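Ellent Cidau two-arm bench kit, reviewed
10 May 2026

The Cidau costs $2981 if you want both arms, and the sales page talks as if you'll be sorting parts by dinner. I wasn't. I've had mine since February and I still wouldn't call it finished. The arms mount on a metal rail and each has its own gripper. Assembly took me two weekends, mostly because the manual skips cable routing.

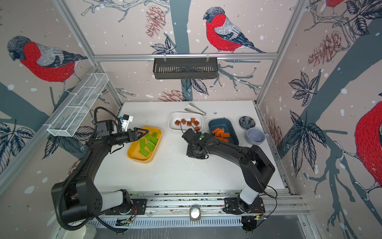

Toy bricks are my standard test. They're cheap, and a bad grab doesn't cost anything. Ellent claims the grippers handle "everyday objects," a phrase I'd like to see defined. Bricks lying flat in a tray give mine the most trouble, and anything touching the tray wall is a coin toss.

The Dekska software is free for 49 days. After that it's a subscription, mentioned once, in small type.

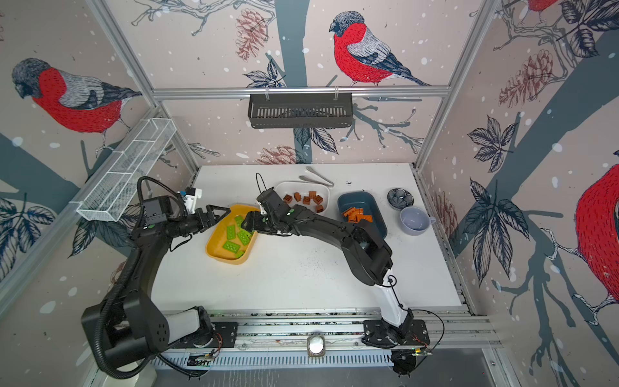
Running both arms over one tray is the selling point, and I'm not sold. Setting the limits so they stay out of each other's way ate most of an evening. The single-arm version is $1550, and for simple picking I'd start there. Rao's older kit at $1815 has a much better manual.

Two and a half stars. I'll look again if they fix the manual.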